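Mar 26, 2020

1/ Stuck at home like everybody else, so this is the week I finally take on the spices. I've been putting it off since last June and the cupboard over the stove has become a place where cumin goes to get lost. Come along if you like, it's going to be a slow and slightly dusty thread!

2/ First job was getting every last thing out and sniffing it. If it smelled like cardboard, out it went (goodbye, Drekley poultry seasoning, you moved apartments with me and I never once opened you). Then I wiped the shelves with warm water and a little vinegar and left the doors open while I made lunch.

3/ Now the fun part — the tray. Dark gray, angled across the front, with a round brown knob on either side and a low rail around the top. I'm starting with just two jars in it, the reddish-brown one with the metal lid and the brown powder with the white cap, to see how I like them standing there.
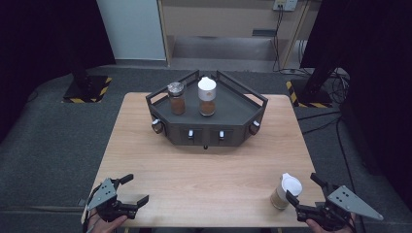

4/ I do like them! Two jars looks a little lonely but I'd love to keep it to the ones I reach for every single day, and let the rest live in the cupboard like civilized spices.

5/ For labels I'm using plain masking tape and a marker, on the bottom of the jar as well as the side. My mother did it that way and I used to tease her for it, and here I am.

6/ Still undecided about the big 800 gram bag of paprika from Renaud. It won't fit in any jar I own. If you decant from big bags, what do you use? Old jam jars? Tell me everything, I have plenty of time to read.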